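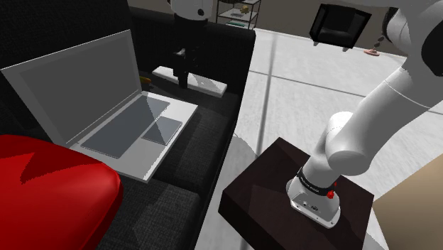 The Couch Will See You Now

By Senan Sheehan

My sister sold her desk in May. It was a good desk, oak, with a drawer that stuck, and she got less for it than she'd paid for the lamp that sat on top. She hadn't used it in a year. She does payroll for a firm called Phelan, and she does it lying down.

I asked how 243 people could be paid correctly by a woman with her feet on an armrest. She said they'd been paid wrong twice in the old days, both times from the desk.

The sofa was built for company. People once bought stiff little settees so that callers would have somewhere to sit and a reason to leave. Then came the television, and the seats got deeper to suit it. Now the same piece of furniture is expected to serve as an office, a lunchroom and, on bad afternoons, a bed, and it has had no say in any of this.

The furniture trade has noticed. I spent a morning in the showroom of Grovasus, where the bestseller is a three-seater called the Emeto. It has arms wide enough for a dinner plate and a seat the salesman described as "supportive but forgiving," words I had last heard used of a priest. The price was a little over what I paid for my first car. For another $1,000 you can have it in a fabric that resists ink.

I sat in it for a while. It was very comfortable, and I got nothing done, so as a test of working conditions it seemed fair.

My own sofa is older and forgives nothing. It dips in the middle, where two children used it as a trampoline, and anything put down at either end travels there by evening. Pens go in and don't come back. I wrote most of this article on it with a pillow under my elbows, and I now have a pain between my shoulders that my doctor calls "the usual." She has had a run of them. Her advice is to get up every half hour, walk to the kitchen and walk back, and she was quite firm that I should not eat anything while I was there.

I have managed the walking.

My sister, meanwhile, has run into trouble. With work on the sofa all day, she no longer likes to sit there at night – it feels like staying late. So in the evenings she moves to the kitchen table, on a hard chair, and does the crossword bolt upright. She's been looking at small desks to do it on. There's an oak one for sale across town, with a drawer that sticks.

February 2023

More in Home Life
The Guest Towel Question
Why Every Drawer Becomes That Drawer
In Praise of the Ugly Lamp
A Short War With a Long Hallway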